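Speaker notes — Keeping the hand grippers honest
Slot: 2 p.m., small room. Leave time for questions at the end.

Opening (slide 1)

Hi everyone, thanks for coming back after lunch. I look after the hand-held grippers at Cellis, and I want to spend this talk on pads, screws and linkages. If you came for the learning talk, it's next door and I won't be offended if you sneak out now.

(Wait for the laugh. If there isn't one, go on.)

What I look after (slide 2)

We run the grippers in pairs, one for each hand. Each one has two jaws, each jaw has a black linkage, and each linkage carries a soft textured pad. That's the part that touches the world, and it's the part that gives me nearly all my work. The camera sits on the tool and looks straight down the jaws, so anything wrong with a pad ends up in the recording too. I love that, by the way! I can check half my machines from my desk with a coffee.

Our operators work in ordinary rooms, on ordinary tables, with cups and bottles and whatever else is in the task kit. So no clean bench, no compressed air, no parts drawer. Whatever routine I write has to work for a person standing next to a kitchen table.

The start-of-session check (slide 3)

Go slow on this one, it's the slide people take photos of.

Before anything gets picked up, the operator opens the jaws all the way and holds the tool over the table for a few seconds. I look for four things in that view:
Both pads showing, both leaning in at the same angle.
Screws on the linkages all there and sitting flat.
Nothing stuck to the texture — lint and crumbs are the usual suspects.
Clear space between the pads and the first object.

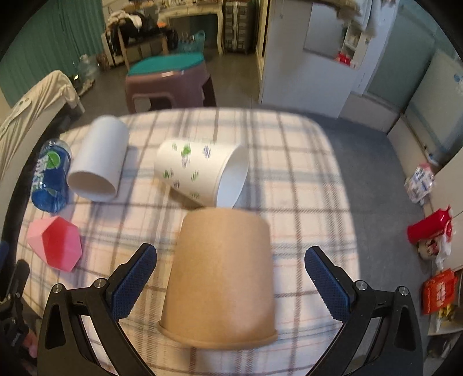 Slide 3: jaws open over the brown tub, both blue pads in view.

Point at the left linkage first, then the right. You get two silver screws on each side, nice and easy to see against the black. Then let people look at the pads and compare the lean. When one side drifts, this is the view where I catch it, and I've caught it here a lot more often than with the tool in my hand.

Say something about the mix of stuff, too. Somebody always asks why I care what's on the table. A paper tub upside down gives you sides that get wider as you go down, so a pad that's tired will want to ride up. A smooth bottle lying on its side wants to roll. If I'm testing a fresh set of pads I'd much rather have that kind of table than a row of foam blocks.

Cleaning (slide 4)

Okay, so, cleaning. We used to do it when a pad looked dirty. Bad plan, because everybody has a different idea of dirty (mine is apparently extreme). Now the pads get wiped every 50 grasps with a damp lint-free cloth, along the texture and then across it. Let them air dry with the jaws open. Please don't use alcohol wipes on ours! We tried it one January and the pads went shiny at the tips, and shiny pads slide.

Swapping a pad (slide 5)

I brought a spare jaw, pass it around here.

Support the linkage from behind. Back the screws out a little at a time, swapping from one to the other, and put them in the lid of the kit box. Fit the new pad, start both screws by hand, then snug them up the same way. If a screw fights you, stop and start it over. I have stripped exactly the threads you'd think I would strip, always at the end of the day.

We keep a log sheet called Dinik — long story, old project name, it stuck. Every swap goes in there with the side, left or right. Last season we logged 160 swaps over 178 sessions, and I'd have guessed half that. The sheet also showed our Fimberg site going through left pads much faster than right ones. They'd been squeezing bottles against the table edge with the left hand. One phone call and a bit of practice, and their numbers came down.

Linkage play (slide 6)

Close the jaws with nothing in them and wiggle each tip sideways with a finger. A tiny bit of give is fine. If you can hear it click, the joint needs attention and the tool goes back in its case with a red tag on it. Do both tools, please. People check the one in their good hand and forget the other.

If I'm running long, skip the Bajwa case story and go straight to questions.

Questions I usually get

Can you glue a lifting pad? For the rest of that session, no. Swap it.
Do new pads need breaking in? Yes, I do a few dozen grasps on a paper cup first.
Where's the log template? Last slide, and I'll leave printed copies by the door.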